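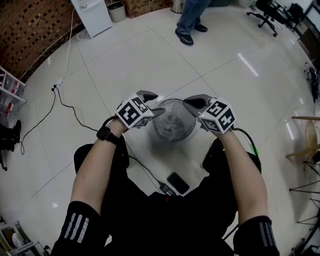

## How to line a small trash can so the bag stays put

I have lived in four apartments and one converted dentist's office, and in every one of them the bathroom bag has slid down into the can by the second morning. Then somebody drops a wet cotton pad on top, the whole thing sinks, and you end up reaching in with two fingers and your face turned away. I put up with this well into adulthood. What follows is what I do now.

It works for any small can without a lid: bathroom, desk, the one next to the bed that is mostly tissues and regret. Tall kitchen cans with a step pedal are a different animal and get a short section at the end.

### What you need

- The can, empty
- A bag that fits it (see below, it probably doesn't)
- One wide rubber band, the kind that comes on broccoli
- A sheet of newspaper or a paper towel
- Baking soda, if your can has a past

### Step 1: Measure the can, once in your life

Bags are sold by gallons. Cans are sold by how nice they look in the store. Nobody at either end of this has been introduced.

Get a tape measure and go around the outside of the rim. Halve that number. The flat width of your bag should be that half, plus an inch or two. If the bag is a lot wider, you'll have a big loose skirt hanging off one side. If it's narrower, you'll stretch it until it goes see-through and splits at 11 p.m. while you're holding it over the carpet.

Then measure the height and add half the width of the bottom, plus three inches for folding over. That's the bag length you want. Write both numbers on a piece of masking tape and stick it under the can. My neighbor Mehrangiz Talebi laughed at my tape for a year and now has tape under hers.

### Step 2: Wash it

I know. But a liner on top of a sticky can is a tablecloth on a dirty table. Warm water, dish soap, an old brush, two minutes. Let it dry upside down. All the way dry, please – a damp wall grabs the bag halfway down and you'll never get it to the bottom without a fight.

For a smell that survives soap, shake in enough baking soda to cover the bottom, add a splash of water, and leave it overnight.

### Step 3: Open the bag properly

Most of the misery is here. Thin bags arrive welded shut by static, and you can stand there rubbing the wrong end for a surprisingly long time. The open end is the one with the perforated edge where it tore off the roll. Usually. On the Prarkus roll I have at the moment, the perforation is on the side, for reasons known only to Prarkus.

Touch a damp sponge, then rub the corner between thumb and finger. Once you've got an opening, hold both sides and pull the bag down through the air quickly so it fills. Don't blow into it. It doesn't help and you'll feel silly.

### Step 4: Put it in and get the air out

Sit down for this if the can is on the floor. Hold the can still between your feet or knees, lower the bag in, and push the bottom down with your fist until you feel it touch.

It will puff right back up. That's trapped air under the bag, and it's the real reason liners ride up. Two ways to deal with it:

1. Run a flat hand down the inside wall, all the way to the bottom, and let the air escape up the outside as you go. Then do the other side.
2. Drill a small hole low on the outside of the can. It's a permanent fix, if you own the can and it's plastic. My cousin Witold did it to a ceramic one. He now has two halves of a ceramic one.

### Step 5: Fold and band

Fold the extra bag over the rim so it hangs evenly outside. Stretch the rubber band around the can, an inch or so below the rim, over the folded part. Tuck the loose plastic up under the band if you care what guests think.

No rubber band? Gather the slack at one side, twist it tight, and tie a small knot. It'll hold, though you have to pick it open on trash day, and I have broken a nail on it more than once.

### Step 6: Paper in the bottom

Fold the newspaper so it covers the base and drop it inside the bag. It soaks up whatever drips and gives the bag a bit of weight. I also keep spare liners flat under the bag, at the very bottom of the can, so the next one is already there. Four or five is plenty. I once stuffed in half a roll of 70 and lost a third of the can.

### About tall cans

Same measuring, same air problem, worse consequences. If there's a removable inner bucket, take it out, line it on the floor, and put it back. Skip the rubber band if there's a lid, or it'll never close flat. A bag with a drawstring can be pulled snug under the rim and hooked over the back of the hinge.

### If it still slips

- **Down on one side only:** you folded it unevenly. Redo step 5.
- **Down all over:** the bag is too wide, or the band is tired. They last me until September or so and then go brittle.
- **Splits at the seam:** too narrow, or you're throwing away coat hangers. Stop throwing away coat hangers.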